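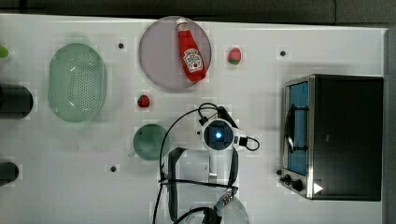
August 2, 2025

Finished the Privarby month last night and I'm writing it down before the emails persuade me it was wonderful. Three have come since breakfast. The first called me a Food Freedom Graduate. The second offered me the next course at a discount that ends at midnight, and the third said the discount had been extended.

I signed up in July after Ilse Hamann forwarded me the link with "this is so you" in the subject line, and I'm still not sure how she meant it. The promise was that a household like mine could cut its grocery bill by a third without feeling it. You plan your meals in the app, shop once a week, cook from a list and log everything. I don't believe in numbers like a third. They're always a third. But I'd just thrown out a bag of spinach that had turned to soup for the second week running, so I wasn't in a strong position to argue.

First thing I learned is that the plan assumes you live near a big supermarket. I live near Van Leeuwen, which is a small store with nice bread and terrible onions. The app priced my first week as if I'd be buying everything at some warehouse, and I was over budget before I had any meat in the basket. I wrote to support to ask about this. The reply thanked me for sharing my journey.

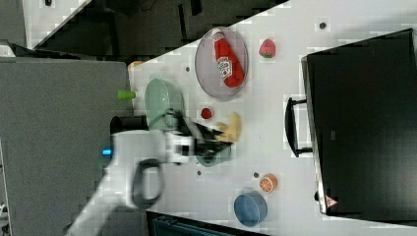

The money

July came to $302 for groceries. June was higher, though I can't say by how much, because I lost two receipts and I paid cash at the farm stand. The app has no such doubts. It says I saved $144. I spent a good part of this morning trying to find where it got that, and the only answer I can come up with is that it compares me to a "typical household," and the typical household seems to eat like a visiting football team.

It also doesn't count eating out. I went to Avier twice because the planned dinner was lentil loaf and I'd had a long day, and neither bill went anywhere near my score. So on paper those were my two cheapest dinners of the month. If I'd eaten out every night I suppose I'd have been their star pupil.

And the course fee isn't in there either. I took it off myself, on the back of an envelope, and the saving got a lot less exciting.

To be fair (I'm trying), shopping once a week did work. I used to stop in at Van Leeuwen most evenings for one thing and come out with four. I missed it a little, the walk more than the store. I've started going around the block anyway and leaving my wallet at home, and that part I'll keep. I could have thought of it for free.
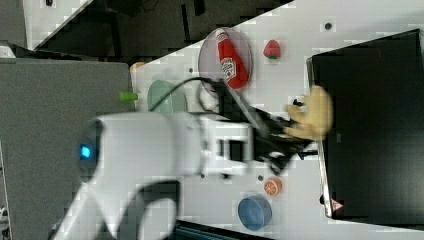
The cooking

There are 779 recipes in the library. I cooked from it for 23 days, not counting the Avier nights and the week my stomach was off, and I'd make maybe five of them again. The bean soup was good. The cabbage with mustard was better than it had any right to be. Everything else tasted of the same spice mix, which you can buy from them, naturally.

They're very keen on prepping ahead. I did the full Privarby session once, chopping and roasting and filling tubs all afternoon, and by the fourth day I couldn't look at a roasted carrot. The comments under the video are full of people saying it gave them their evenings back. It took my afternoon, so I'd call that a trade. I went back to cooking rice when I wanted rice.
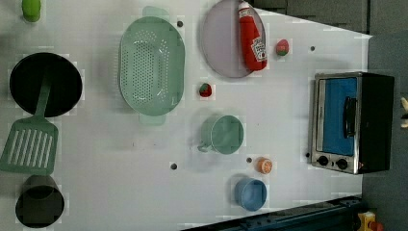 I also doubt the waste numbers. You're supposed to weigh what you throw out, and the app draws a line going down, and everyone's line goes down. Of course it does. By the second week I was eating sad zucchini standing at the counter so I wouldn't have to enter it. I don't know if that's less waste or just me being a trash can.

Called Ilse this afternoon to complain. She let me go on for a while and then said she never did the course herself, she only liked the look of it. She's on something called Uren now, where you plan your day in blocks and get a chime at the end of each one. It went off while we were talking and she said she had to go and rest.

She sent me the link afterward. I haven't opened it.

Canceled Privarby at six. It asked me four times if I was sure and then wanted a reason from a list, and none of them fit, so I picked "moving abroad." Spinach is on sale until tomorrow. I'm going to buy one small bag and put it where I can see it. Soup tonight, the bean one, and I'm not logging it.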